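My sister-in-law sends me robot videos. She knows I spent a good chunk of my working life in the back end of a commercial laundry, and she thinks it's funny to text me a clip of a machine folding a T-shirt with the message "you're fired." I retired in May, so she's a bit behind, but I watch every one of them all the way through and I've got opinions now.

So, can they do the chores yet? Some of them, slowly, if you get everything ready first. I know that's a mushy answer. Let me try to earn it.

Start with what's already done. I have a dishwasher and so do you, probably, and we've both stopped thinking of it as a robot because it doesn't have arms. But think about what it takes off your hands! It takes the scrubbing. It leaves you the scraping, the loading, the unloading, the argument about which way the forks go, and that one pan with the burnt-on rice that has to soak overnight no matter what the box promised. My grandmother would have called it a miracle and then complained about the glasses. The laundry where I worked was the same deal on a bigger scale. The washers were automatic, the dryers were automatic, the flatwork ironer was automatic once a sheet was on it. And at every gap between one machine and the next there was a person with sore shoulders, pulling a wet knot of sheets apart and finding a corner.

Finding a corner! I used to train new people on that, and I can tell you it takes a morning to learn and a lifetime to explain. You reach in, you feel a hem, you run it through your fingers until it thickens up, and there's your corner. You don't look. You're talking about your kid's soccer game while you do it. I've now seen plenty of videos where a machine does this with cameras, and it picks the thing up, turns it, drops it, picks it up again, turns it. It gets there. I was rooting for it, to tell you the truth. But on our line you'd have had a mountain of linen behind you by then and Huw Owen shouting.

Huw ran the floor. He's Welsh, he's loud, and he was the biggest fan of automation I ever met, which surprised people. He'd seen what the work did to wrists. When the Narnlow plant closed and we took over their hospital contract, he went to the owners and asked for a machine to do the towel folding, and he got it, a big beige Kerr folder with a belt and air jets. I loved that machine. It did one thing. You laid a towel flat on the belt and it came out folded, and it did 2,941 of them on its best shift, a number Huw wrote on the wall in marker and nobody was allowed to paint over. If you fed it a bathrobe it ate the bathrobe. If a towel had another towel's washcloth stuck inside it, you got a lump, and somebody had to notice the lump.

People mix these two things up all the time, I think. There's the machine that does one job in one spot and does it all day, and we've had those forever and they're great. Then there's the machine that's supposed to walk into the room and sort out whatever it finds there. The videos are all about the second kind. The comments underneath are all from people who figure that if it can fold a shirt it can fold the fitted sheet, clear the table, and let the dog out while it's at it. Why would they think that? Well, because a person could. If I hire a teenager who can fold a shirt, I can send him to get the mop and he'll come back with the mop (eventually). With a machine, every one of those is its own mountain.

And getting from place to place is a chore too! I don't see that mentioned enough. Half of what I did on a shift was pushing a cart from the dock to the sort area and around by the soil room and back. Half of what I do at home is carrying things to where they go. Then there's the errands outside, the walk to the mailbox, the trip down the street with the returns, the wheeled bin that has to get out to the curb in whatever weather it happens to be. For a person that's barely a job. You know where the edge of the road is, you keep off the wet leaves, you step around the guy with the stroller. A machine has to work out all of it from nothing, every yard of the way, and it has to keep working it out even when there's not much to look at besides wall and road and sky. I'm more impressed by a machine that can get itself down a plain old street than by one that can do a backflip. I've never needed anything in my house to do a backflip.

I did get to try one of the indoor kind. A cousin of mine works for an outfit called Prelitel and they had a tidying machine on loan, a Fedik, and she let me come over and boss it around for an afternoon. I brought a basket of my own laundry, because I'm like that. It had been shown hand towels, and it was pretty good at hand towels. I gave it 50 and it finished them before we ran out of coffee, and only two went on the floor. Then I gave it a sock. I felt bad for it. It held that sock up like it was reading a letter from the IRS.

What struck me was how much I'd done before it ever moved. I'd dumped the basket out, spread the pile, taken out the bras, turned the table so the light was better, and moved my cousin's cat. I was its assistant! I'd guess I did about as much bending and fetching as if I'd folded the lot myself, and then I'd have been home by three. My cousin says that gets better every few months and I believe her. She's not a salesperson and she doesn't talk like one. She also told me the people who work on it spend more time picking things up off the floor than anybody with a graduate degree should.

Huw and I still argue about this on the phone. He says I'm comparing the machine to me, when I should compare it to no one, because that's who's applying for the jobs. He says he'd have taken a slow machine on the night shift over an empty spot on the line, and if it folded 241 pieces by morning that was 241 he didn't have before. I told him he'd have been screaming at it by midnight. He said sure, but it wouldn't have quit on him.

He's got a point, and it's the one I keep chewing on. For my friend with the bad hip, a slow helper is fine. She has all day. She doesn't care if it takes till supper to get the towels put away, as long as she doesn't have to bend for them, and as long as it doesn't leave one in the hallway where she'll trip on it. That last part is what I'd want somebody to prove to me. Speed I can forgive. I'd want to know what it does with the thing it dropped, whether it even knows it dropped it, and who comes to get it when it's stuck behind the bathroom door with her inside.

So my sister-in-law can keep sending the clips. What I'd like is for one of them, just once, to start before the table's been cleared, and to keep running after the last shirt, so I can see who puts the pile away. And I'd like to see the outdoor ones on a regular gray day with nobody cheering.

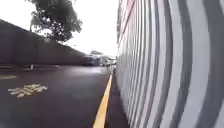
If she finds me one like that I'll watch it twice. In the meantime I've got a load in the dryer, and it's mostly socks.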